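Jeferson Araújo has been making jewelry in Titodstead for 14 years, most of it silver rings and pendants set with small stones. He sells under the name Clitia and works alone except in December, when Akash Vishwakarma comes in to help with polishing and orders.

We met on a Sunday and talked mostly about garnets.

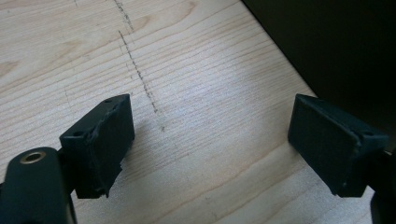
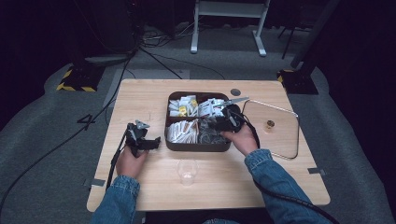 Araújo buys his garnets already cut. "I tried cutting my own for a year," he said. "I lost too many. I'm a metal person." His current range has 73 pieces, and garnet goes into more of them than any other stone. He likes the darker reds in oxidized silver and thinks bright polish makes them look cheap.

The best seller is a plain band called the Grewal, with one round stone set flush. "People who work with their hands buy that one. Nothing sticks up to catch on a glove." The Batetti, a long drop pendant, took him four attempts. The first three hung crooked. He moved the bail back slightly and it sat flat.

Prices start at $116 and stop at $400. He has been asked to go higher and doesn't want to. "Then I'm buying bigger stones and lying awake over them."

Vishwakarma, who trained as an engraver, has been pushing him to offer lettering inside the bands. Araújo agreed this winter, with a limit of 14 characters. "Akash does all of it. My letters look like a child's."

On care, he keeps it short. Warm water, mild soap, a soft brush. He doesn't recommend silver dip for anything oxidized, as it strips the dark finish. Resizing is free for the first year, and he asks customers to mail the ring back in its original box.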